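Restus Bench Cell Set-up Guide
Section 2: Before You Buy

Read this section before you sign anything. Section 3 covers bolting things down, and by then the money is gone. If your cell has already been ordered, skip to 2.4 and see how much of it you can still change.

2.1 What the quote covers

Most quotes for a small pick-and-place cell list an arm, a gripper and a controller. Sales people like to call that "complete." Go through the quote line by line and write the missing items in by hand.

1. Ask whether the pedestal is included. If the answer is "mounting by customer," you are buying a pedestal too.
2. Ask who makes the plate between the arm and the gripper. Get the part number in writing.
3. Check that the work table is listed separately from the arm stand. The two should stand on their own feet.
4. Add cables, spare fingers and freight.
5. Add your own staff hours. The vendor won't.

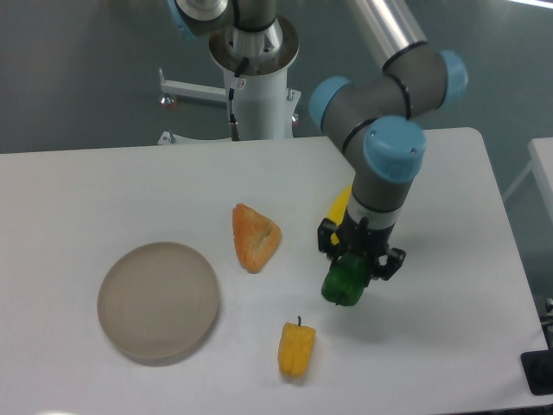

Figure 2-1. Bench cell with arm on its own pedestal behind the work table. Gripper closed on the green pepper.

Note: A cell this plain still takes up more floor than the brochure drawing shows. Measure from the back of the stand to where your operator's chair will be.

2.2 Reach and table size

Vendors quote reach with the arm stretched out flat and nothing on the end of it. You will hardly ever work that way. A gripper pointing straight down eats into the number, and so does a pedestal set back from the table.

1. Mark the table where parts will arrive and where they have to go.
2. Have the vendor move the arm to every mark, gripper on and pointing down. Go and watch. A simulation doesn't count.
3. Write down which marks were reached with the elbow or wrist hanging over other parts.
4. Repeat with the tallest part you own standing at each mark.

Caution: Do not accept "it can be reprogrammed" as an answer to a failed mark. Ask for the mark to be reached, or ask for a lower price.

If you're planning around an overhead camera, look at what the arm hides from it. In the set-up below, the wrist covers much of the yellow item behind it, and the camera can't find what it can't see. Budget for a second view, or for the cycle time it takes to move the arm away and look again.

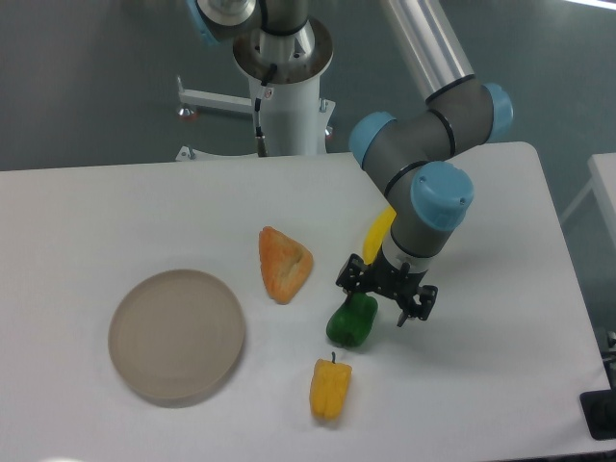 2.3 Choosing a gripper

The gripper is a small line on the quote and causes a large share of the grief. Two fingers will hold a surprising number of things badly.

1. Make a list of the parts you run now. Leave off the ones you hope to run someday.
2. Sort the list by shape. Round and lobed parts go in one group, flat ones in another.
3. Send real samples from both groups to the vendor. Keep a matching set for yourself.
4. Ask for 1,000 picks per group with every miss logged. You will be offered 40 and a video. Forty picks on one part is a sales demo.
5. Price a second set of fingers now, even if the first set passes.

Note: Toy food makes decent practice stock. It's cheap and it gives you several shapes in one box. It will tell you very little about bruising or about how a wet part slides, so don't let anyone use it to sign off a food line.

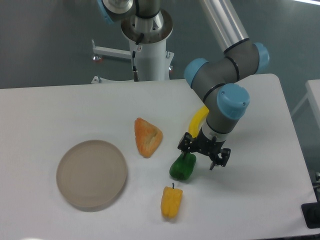 Archana Sisodia
Equipment Planning, Restus

I wrote the next part after reading through 113 purchase requests, and my patience may show. Hardly any of them had a line for the weeks when the cell is installed and doing nothing useful. Those weeks are coming, whatever the schedule says, and somebody's budget pays for them.

2.4 Planning the first months

1. Pick one task. Moving items from the table to a plate is a fine first task, dull as it sounds.
2. Keep the manual process staffed until the cell passes its acceptance test. Charge that labor to the project.
3. Name one person who may change programs, and one backup.
4. Hold back the final payment until the test is passed in your building, on your table.
5. Set a review for February. If the cell is still waiting on parts or fixes by then, use Form 411 to reopen the order.

Caution: Payback figures supplied by a vendor usually assume the cell never sits idle. Run the sum again with your own hours before you show it to anyone.

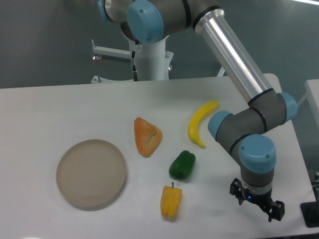
Figure 2-4. Gripper open above the right side of the table, with the plate still empty.

Comments on this section go to Brijesh Uniyal. Section last revised 2022-07-26.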